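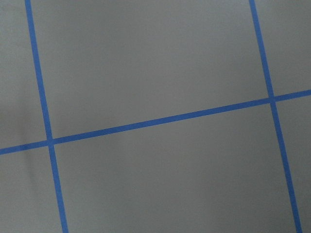
Arm puts blocks down in the wrong cell at one end of the taped grid

Wayne Bainbridge
Saturday, July 14, 2018

I help with a robotics club and we are getting ready for a sorting contest in August. The job is to pick up blocks from a tray and put one in each cell of a grid marked out on a grey board with blue tape. The picture is from the camera near the gripper.

The students measured the cells and typed the positions in by hand. Near the base of the arm it is fine. The further out it goes the more it drifts to one side, and in the last row it puts the block on the tape or over it into the next cell. It is the same every time, so I don't think it is a loose joint. We have checked the measurements twice. The control program is one the students wrote, called Costard, and it has no camera correction in it yet.

Is there a simple way to fix this, or do they have to start using the camera? They are 13 and 14 and I would like them to do it themselves.

3 comments · 4 shares

Kirsty Ackroyd

If the error grows with distance and always goes the same way, the board is turned compared with the arm. The tape lines run at a slant in your camera view. That doesn't prove it, as the wrist could be turned too, but it is worth checking first.

Don't measure the cells again. Do this:

Drive the arm by hand until the tip of the gripper is over a place where two tapes cross, close to the base. Write down the x and y the program gives you.

Do the same at a crossing as far away as you can reach along the same strip.

Take one set of numbers from the other. The angle of the strip is the arctangent of the y difference over the x difference. Your students may not have done that at school yet, but they can draw it on squared paper and use a protractor, and it will be near enough to see whether this is the problem.

Then either turn the board until both crossings have the same y, or put the angle into the program and rotate every position by it. We turned ours and clamped it, and marked the bench with a pencil so it went back in the same place each week. If the contest has its own board you will want the second way, so that you only have to touch two points when you set up.

Aim for the middle of the cell and not a corner. It gives you the most room for error on every side.

2 comments · 0 shares

Goodall

Had this with our lot last year. Ours was the arm base, one bolt was not done up and it had twisted on the table. Check that before you do any sums.

0 comments · 0 shares

Wayne Bainbridge

Thanks both. Bolts are tight, I looked this morning. We will do the two crossings at the next session and I'll get them to draw it out on paper first. I think we will go with rotating the positions, as the organisers supply the board and we only get a short time to set up. One of the students has already asked whether she can make it a button in the menu.

1 comment · 0 shares

Related

Gripper drops foam blocks but holds wooden ones
Which tape comes off a painted board cleanly?
Ludico kit: servo hums when the arm is at rest
Teaching x and y to a mixed age club
Stoltetti controller forgets its home position after a restart
Line follower loses the line on tight bends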